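Notes for Session 3: Washing and Looking After Household Textiles

Welcome back, everyone, and a special hello to those of you who missed the last session because of the trains. We got through a good deal on fibres then, so if you weren't able to come, do have a read of the Session 2 sheet first, as I'll be leaning on it quite heavily tonight (the bit about wool scales especially).

Where we had got to

You'll remember we sorted fibres into those that come from plants, those that come from animals and those that are made in a factory. Most of what is in your airing cupboard will be a mixture, and the label will only tell you so much. A sheet marked "cotton rich" can have a fair amount of polyester in it, and it will dry faster and crease less than the pure cotton one next to it on the line. Neither is better, to my mind. I sleep in cotton and I put polycotton on the spare bed, and I've never had a complaint.

What washing really does

Water on its own is rather poor at wetting cloth. It likes to sit in beads, as you'll have seen on a new raincoat. Detergent breaks that up and lets the water creep in between the fibres, and it also takes hold of grease and keeps it floating about in the wash so that it can be rinsed away. After that it's a matter of movement, time and warmth. If you turn one of them down you generally have to turn another one up, and so a cool wash wants a longer programme. People are often surprised at how long the "eco" setting takes – two or three hours in some machines – but it is mostly heating less water and letting things soak.

Please do measure your powder! I know I go on about it. Too much leaves a film that makes towels stiff and fleece dull, and it holds on to smells you were hoping to be rid of. Those of you in the Gollard end of town have quite hard water and will need the higher line on the scoop. Sundbridge water is softer and the lower line will do nicely.

Fleece, pile and plush

Fleece is nearly always polyester, knitted into loops which are then brushed up and sheared. The warmth comes from the air held in the brushed surface, so anything that flattens the surface makes the blanket colder as well as shabbier. Wash it at 30 or 40, inside out if it's a garment, and leave out the fabric softener, which coats the fibres. Keep it well away from the iron and from a hot tumble dryer. Once the tips have melted they go crisp, and I'm afraid there is no bringing them back.

Plush is a cousin of the same thing with a longer pile, and most of you will meet it as soft toys. The outside fabric usually washes well enough, and it's the filling that causes trouble. Look for a label in the side seam before you do anything. If it says surface wash only, believe it, and use a damp cloth with a drop of mild soap. If it can go in the machine, put it in a pillowcase, tie the top, and choose a gentle cycle. Check any rings, ribbons or stitched-on eyes beforehand and mend what is loose. Drying takes far longer than you'd think – give it a day or two somewhere airy, and squeeze the middle before you hand it back to its owner. A light brushing with a soft baby brush lifts the pile again. 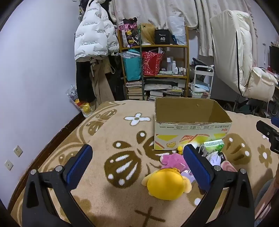
Household Skills and Textiles, Starkville Adult Learning

Before next time

Have a look at three things you own with a pile of some sort (a towel, a blanket and a cuddly toy would be a lovely mixture) and copy out what each label says, symbols and all. If a label has been snipped out, write down what you can tell by feel. Bring your notes along and we'll go through the symbols together, including the square with the circle in it, which always causes an argument.

We'll also be starting on stains. If you have an old cotton tea towel you don't mind spoiling, pop it in your bag. I'll bring the tea, the beetroot and the candle wax.

Sheet last updated 4/8/19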